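**Unit 9: Sorting and Storing Small Equipment**
Reading for the Drurville after-school workshop. Text by Bushra Siddiqui, checked by Fedir Levchenko.

A storage container is an object that keeps other objects in one place. A basket, a bin, a bag and a drawer are all storage containers. They differ in shape, in the material they are made from, and in what they let through: light, air, dust, water or small parts.

This unit covers wire mesh, plastic bins, fabric bags, binder clips, and the computer mouse. Words in bold are listed again at the end. 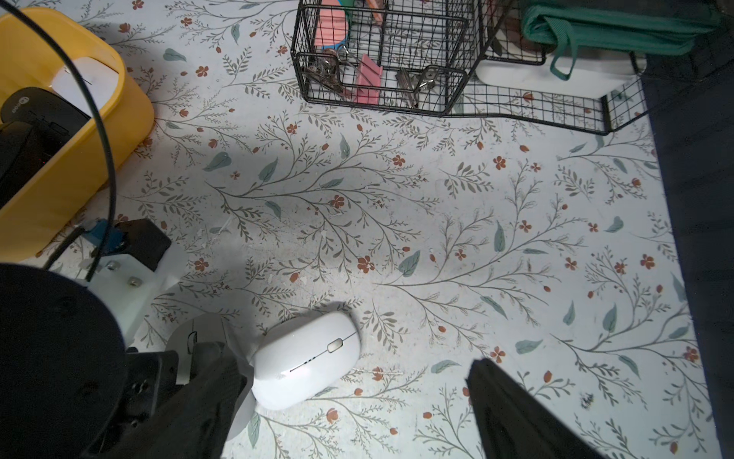
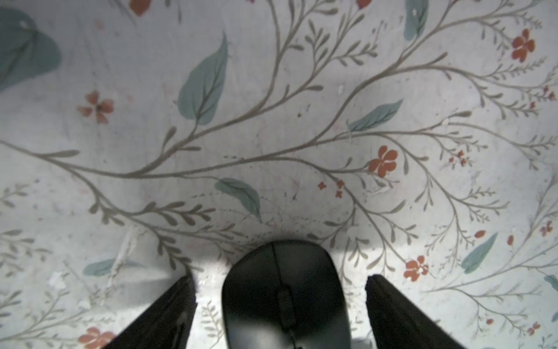 ## 1. Wire mesh

**Mesh** is a material with regular holes in it. Wire mesh is made of thin metal wires that cross each other. In a square mesh, the wires meet at an angle of 90 degrees, the same angle as the corner of a sheet of paper. At many of the crossing points the wires may be joined by welding. Welding means heating metal until it melts slightly and the two parts become one part.

One thin wire bends easily between your fingers. A panel made of many joined wires bends much less. When you push on one wire, the push is passed to the wires next to it, and from those to the wires beyond. The load is shared.

The size of a hole decides what the mesh can hold. Engineers call this the **opening**. The rule is simple:

- An object larger than the opening in every direction stays in.
- An object smaller than the opening falls out.
- A long, thin object, such as a pencil, may stay in when it lies flat and slip out when it stands on its point.

The third case causes the most trouble. Before you put anything into a mesh basket, check its thinnest side against the opening. If the thinnest side fits through, choose a different container or put the object in a small box first.

Mesh also lets you see the contents from the side. You can find a pink item in a mesh basket without taking anything out. Dust falls through an open grid as well, so some of the dust that enters the basket ends up on the surface underneath. Wipe that surface when you move the basket.

Metal wire usually has a coating. The coating may be paint, plastic or another metal. It slows down **rust**, a flaky brown material that forms when iron or steel meets water and oxygen. If the coating is scratched, rust can start at the scratch. Do not store wet brushes in a steel basket.

## 2. Plastic bins

A plastic bin has solid walls. Nothing falls through them, including dust, so a bin has to be emptied and wiped on the inside.

Look at the corners of any plastic bin in your classroom. Most of them are rounded. There are two main reasons. Many bins are made by pressing hot, soft plastic into a mold, and soft plastic flows around a curve more easily than into a sharp corner. A sharp corner is also where a crack is likely to begin. When you press on the wall of a bin, the force gathers at the corners. A curve spreads it over a larger area.

The top edge of a bin is called the **rim**. A thick rim stops the walls from bending outward when the bin is full. You can test this with a paper cup. Squeeze the cup gently near the rolled edge, then squeeze it halfway down. The part near the rolled edge is stiffer.

A bin is a good place for electronic equipment, and for cables that have been coiled first. To coil a cable, hold one end, make loops the size of a dinner plate, and let each loop lie next to the last one. Do not fold the cable sharply. The metal strands inside can break even if the outside looks normal.

## 3. Fabric bags

A fabric bag has no fixed shape. It takes the shape of whatever is inside it, and it can be flattened when it is empty. The strap on many bags is made of **webbing**. Webbing is a flat, strong strip woven from threads. Car seat belts are also webbing.

Why is the strap flat? A thin cord presses on a narrow line of your shoulder. A wide strap spreads the same weight over more skin, so the pressure at each point is lower.

Bags are suitable for soft things and for things that will be carried. They are less suitable for hard, loose parts, which sink to the bottom and scratch each other. Flat paper items curl in a bag. Put those in a rack or stand them upright in a basket.

## 4. Binder clips

A **binder clip** holds sheets of paper together. It has two kinds of part:

1. The body, a strip of springy steel folded into a shape like a triangle.
2. The handles, which are made of bent wire. A clip has 2 of them.

Each handle is a **lever**. A lever is a stiff part that turns around a fixed point. When you squeeze the handles together, they turn and push the jaws of the body apart. Your fingers move a long way. The jaws move a short way, with more force than your fingers supply.

When you let go, the body tries to return to its first shape. This is what a spring does. The paper is in the way, so the body keeps pressing on it. The pressing force creates **friction** between the sheets, and friction stops them from sliding.

On most binder clips the handles can be folded flat against the paper. They can also be removed. Squeeze the sides of one handle together and its ends come out of the rolled edge of the body. Ask an adult before you try this. The wire can flick toward your face.

Store clips with the handles folded in the same direction. Loose clips hook into one another, and they can hook into mesh as well. If a clip is caught in a basket, turn it until the handle lines up with the opening and then lift it. Pulling straight up can bend the wire.

## 5. The computer mouse

A computer mouse tells a computer how far your hand has moved and in which direction. Most have the same main outside parts.

**The shell.** This is the outer cover. It is curved so that the palm can rest on it. A **matte** surface does not shine much. It scatters light in many directions, where a glossy surface sends most of it back in one direction.

**The buttons.** On a common mouse, a seam at the front separates the left button from the right one. Under each button is a small switch. Pressing the button closes the switch, and you hear a click.

**The scroll wheel.** The wheel sits between the buttons. When it turns, a sensor measures the turning and the page on the screen moves up or down. Many wheels can be pressed like a third button.

**The sensor.** An optical mouse has a light and a very small camera underneath. The camera compares one view of the surface with the next. If the marks it sees have shifted to the left, the mouse has moved to the right. For this the sensor needs some detail to look at. Clear glass gives it very little, and many mice fail on it. Paper, wood and cloth generally work.

A printed floor mat will usually work too. The sensor does not recognize leaves or flowers. It looks at an area smaller than a fingernail and compares patches of light and dark.

When you put a mouse away, switch it off if it has a switch. Place it with the buttons facing up and nothing heavy on top of it. Keep it away from loose clips, which can scratch the shell and get stuck beside the wheel.

## 6. Choosing the container

Sorting means placing objects into groups by a rule. The rule must be decided before you start. Sobia Qureshi's group in Drurville sorted by color and had to begin again when they reached the paper clips, which came in eleven colors and filled every tray. Sorting by use gave them fewer groups.

| Object | Suitable container | What to check |
|---|---|---|
| Binder clips | Mesh basket or small tray | Clip is larger than the opening |
| Thumbtacks | Closed box | Lid is fully shut |
| Notebooks | Mesh basket or rack | Standing upright |
| Cable | Plastic bin | Coiled, no sharp folds |
| Computer mouse | Plastic bin | Nothing heavy on top |
| Soft cloths | Fabric bag | Dry |

Work on a clear patch of floor or a mat. A pale mat makes dark parts easier to find, and a busy pattern makes very small parts harder to find. Sweep your hand slowly across the mat at the end to feel for anything you missed. Leave out this step if you have been using thumbtacks; use a brush.

## 7. Activity: the opening test

You need a mesh basket, a ruler, a sheet of paper, and a handful of desk items.

1. Measure one opening in the mesh from wire to wire. Write the number down.
2. Measure the thinnest side of each item.
3. Predict which items will fall through.
4. Hold the basket over the paper and place the items in it, one at a time.
5. Shake the basket gently.
6. Compare the result with your prediction.

Anum Ghumman found that her eraser stayed in on the first shake and fell out on the second. It had turned onto its end. If this happens to you, record both results.

## Words in this unit

**Binder clip:** a spring clip with wire handles, used to hold paper.
**Friction:** a force that resists sliding.
**Lever:** a stiff part that turns around a fixed point.
**Matte:** not shiny.
**Mesh:** material with regular holes.
**Opening:** the size of one hole in a mesh.
**Rim:** the top edge of a container.
**Rust:** a flaky material that forms on iron and steel.
**Webbing:** a flat woven strip used for straps.

Bring your results sheet on Wednesday.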